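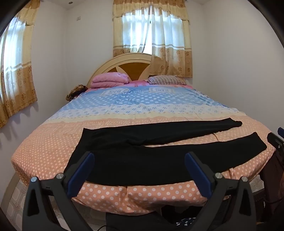
What the budget forgot

Grullside wanted a laundry-folding arm by February. Fine. The quote covered the arm, not much else – no spare finger pads, no training days, no one to sort out homes to record in.

Ollgate, a smaller shop, went the other way. Rented 3 hand-held grippers first, spent two months on trousers and bedspreads in ordinary bedrooms. Then priced the robot.

Their advice: hold back about 65 percent for everthing that isn't hardware. And get the pad prices in writing before you sign.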